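Workshop notebook, Lenia unit
Thu 29 July
Room day, mostly. Curved wall, chairs, racks, floor 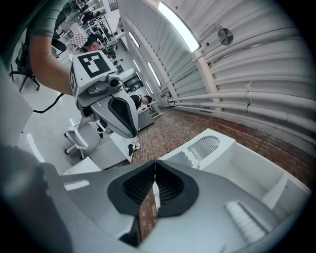 Got in early and spent the first hour just walking up and down with a tape and a pencil, and I have to say I like this room more every week. The curve is the best thing about it. I've worked in so many square white boxes with a dropped ceiling and a dead fly in the light fitting, and now we get to sit under an arch! Kiyoshi calls it the loaf tin.

Measurements first, so they're written down somewhere other than my hand. Clear height under the curve at the line where I'd like the new bench to go: 219 cm. Fine for standing work, fine for the lamp, not fine for the tall cabinet from the old place. The usable strip between that line and the foot of the curve is 133 cm deep, but you can only stand up straight in the front part of it. The rest is good for low things. Crates, the paper bin, the short drawer units. I've marked the line with blue tape. Please leave the tape until the bench is in.

The corrugation matters more than I expected. Nothing sits flat against it. I tried the back edge of a shelf offcut and it rocks on the ridges, so anything that goes up needs either a batten across or a foam strip behind. Kiyoshi Oda wants battens. I want foam, it's quicker and we have a whole roll of the stuff. We'll try one of each on the Kuroda job and look at them again in December.

Sound: clapped my hands in a lot of places like an idiot. There's a spot, two steps in from the blue tape, where your own voice comes back at you as if somebody were standing behind. Lovely for singing, terrible for phone calls. The wool rug from the Endau order is still in its wrapper and I'd like to lay it there and clap again.

Chairs. The white office chair with the white frame has won me over completely. It rolls well on the gray floor and it goes in close to the low white table. The black five-star one is more comfortable for a long sit, but it wanders. I got up for tea and it had drifted a good arm's length by the time I was back, so either the floor falls a little over there or I push off harder than I think. Put a marble down to check. The marble went the same way as the chair, toward the racks. So there's a fall. Small, and not worth doing anything about, but don't put the plotter on casters there.

Cleaned the casters on both while I was down there. Hair, thread, a piece of tape with half a label on it. The trick is a seam ripper, run it along the axle and then pull with tweezers. Ten minutes a chair and they run like new. I did the white one twice for the pleasure of it.

Brick: the reddish-brown part is harder going than the gray. Swept it with the stiff brush, then again with the soft one, and the soft brush gets more out of the joints, which surprised me. Dust goes into the joints and stays put. Vacuum with the narrow nozzle next time, before sweeping. I do love the color against all that white, though, and I'd vote against covering it up if anyone raises that again.

Metal racks: started on an order for the shelves. Heavy and dark and awkward at the bottom, anything you need daily at chest height, the rest up top with a label facing out. Got as far as the second bay. The cables are in a separate crate for now. Some of them belong to Prurnix and have to go back, they have a yellow tag near the plug. Anything without a tag is ours. The checkered board can stay by the racks, but stand it so the corner doesn't take a knock when someone pulls a box out.

The gray desk cabinet: top drawer runs smoothly now. There was a pencil stub wedged at the back of the runner. Second drawer still catches for the last bit. Candle wax helped, a little. Needs to come right out so I can look at the stop, and it's full of somebody's folders, so if they're yours, take them out before I do.

Light. The white of the curve does half the job by itself. I turned the desk lamp around to face the wall and the whole corner came up soft and even, no hard shadow across the paper, and it was so nice I drew for a while instead of measuring. Going to try a second lamp low down, pointing up. Ask Kiyoshi for the clamp.

Money, so I don't forget: battens, screws and the spare set of casters come to 35. Receipt is number 1609, folded into the back cover of this book.

Still to do:
Rug down, clap test again
Second drawer
Third and fourth bays of the racks
Height check further along the curve, I only did the bench line
Long level from the van, to see how far the fall goes
More blue tape, I used the end of the roll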